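Borell seminar series returns in September

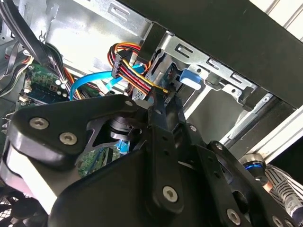

The Borell seminar on work, time and everyday life starts again on Tuesday, September 1, 2020, with four evening sessions led by Catinca Bratu. The first looks at unpaid labour and the history of the working day – two short texts will be sent out to everyone who signs up.

Sessions are held in room 316 at the Daltumen building in Clundomville and can also be followed online. The language is English, but questions in other languages are welcome. You don't need to have studied philosophy or to have come to the earlier series.

Attendance is free. To register, write to the Borell office with your name and say whether you will join in person or online.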